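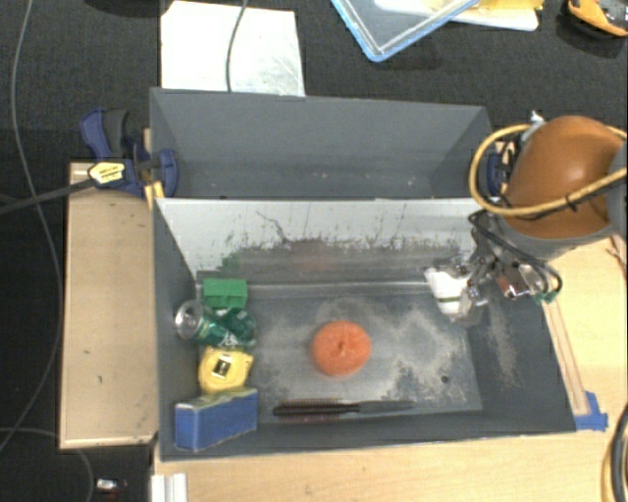 We use cookies to remember your language and which manuals you've opened. Accept / Manage

Reading time: 7 minutes

Section 4. Putting up the Skumer rack and fitting the tubs

Revised November 2023. Replaces the old Section 4. If your copy still shows wing nuts, bin it, the wing nuts went.

4.1 Before you start

Check the carton against the parts card. Four uprights, two side braces, one long back brace, runners in pairs, bag of bolts, bag of feet, Allen key taped inside the lid. The tape is strong and people throw the lid away with the key still on it.

You also need a spirit level, a pencil, a rubber mallet. A drill if you are fixing to the wall, and you should be fixing to the wall.

Two people for steps 6 to 9. One can do the rest.

Clear the floor first. Carpet is ok if it's the thin sort. Deep pile no, the feet sink and the tubs start rolling out on their own.

CAUTION: Upright ends are sharp until the caps are on. Gloves.

4.2 Building the frame

1. Lay two uprights on the floor, holes facing in. The end with the notch is the bottom.
2. Put a side brace across, second hole from the bottom. Bolts finger tight only.
3. Same again with the other pair.
4. Push the feet in. Mallet if they won't go. Don't hit the thread.
5. Caps on the top ends now, before anything gets lifted.
6. Stand both sides up, one person each.
7. Fit the long brace across the back. It bows slightly and the bow goes towards the wall.
8. Check it's square. Measure corner to corner both ways, the two numbers should match. If they don't, push the long corner in and measure again.
9. Tighten everything, bottom bolts first, then work up.

NOTE: Do not use a power driver on these bolts. The inserts strip and we can't supply inserts seperately.

4.3 Levelling

Level across the front, then front to back. Turn the feet by hand. Each one has 20 mm of travel - if you run out, the floor is the problem, so use a packer under the low side.

Leave the back a hair lower than the front. The tubs then sit back against the stop. Level with tubs out, check again with them in.

4.4 Wall fixing

1. Hold the bracket on the back brace and mark the wall through the slot.
2. Move the rack away. Drill. Masonry plug for brick, the proper hollow fixing for plasterboard. Neither is in the box.
3. Screw the bracket to the wall, leave it a bit loose.
4. Rack back in, hook over, tighten.

CAUTION: Check for pipes and cables before drilling. Above and below sockets especially.

CAUTION: A rack over two tubs high must be fixed wherever children can reach it. Half full or empty makes no difference.

4.5 Runners

Left and right are different. Look for the stamped L and R near the front lip. If the tub drops at the front when you pull it, you've got them swapped.

1. Hook the back tab in first.
2. Swing the front down until it clicks.
3. Pull up on it. Should not move. If it does, it's one hole out.
4. Shallow tubs: every fourth hole. Deep tubs: every 7 holes. Mixed racks, start with the deep ones at the bottom and work up.

NOTE: Older Mestus runners fit the holes but not the tubs. The lip is too narrow. Don't mix.

4.6 Tubs and loads

Heavy things low. Obvious but the usual call to the helpdesk is a top row full of paint.

Max load per shallow tub 7 kg, per deep tub 18 kg. Whole rack wall fixed, 40 kg. Work out the whole rack figure as well as the tub figure, you will hit the rack one first if all your tubs are deep.

Don't fill over the rim. Anything sticking up catches the runner above and then the tub won't open, and pulling harder is how the fronts crack.

Labels: put them on the rack, under the tub, and on the tub too. Same wording both places or things never go back where they came from. Zaltora label holders clip on the lip. Sticky labels also fine but wipe the plastic with surgical spirit first and let it dry.

4.7 Cleaning

Warm water, washing-up liquid, soft cloth. Dry before putting back.

No scouring pads, no bleach cream, no dishwasher. Scuffs on the floor of a tub are normal with hard contents and don't weaken it. Cracks do. Run a thumbnail across the mark - if the nail catches, take the tub out of use.

Runners: dry cloth only. No oil, it picks up grit and then you're cleaning it every week.

4.8 If something isn't right

Rack rocks: feet. Redo 4.3.
Tub sticks halfway: one runner a hole higher than the other side. Count from the bottom, both sides.
Tub slides out by itself: front is low, or the rear stop has been fitted upside down. The curved edge faces up.
Bolt spins and won't bite: insert has gone. Stop, don't load the rack, contact parts.
Rack leans after a few weeks: bolts settle. Retighten bottom to top. Do this once after the first month anyway, then every September or whenever you do your yearly checks.
Bracket won't hook: back brace is on the wrong way round, bow facing the room. Sorry, it does mean going back to step 7.

4.9 Moving the rack

Empty it. All tubs out, including the light ones. Unhook the bracket, two people, lift by the uprights and not by the runners. Dragging it snaps the feet off at the thred.

Going through a doorway it's quicker to take the back brace off and carry it as two sides. Keep the bolts in a cup.

Spare parts and missing bits: quote the code on the parts card, not the one on the carton. Parts desk is Hằng Phùng at the Iwasaki Road store. Castors are in Section 5.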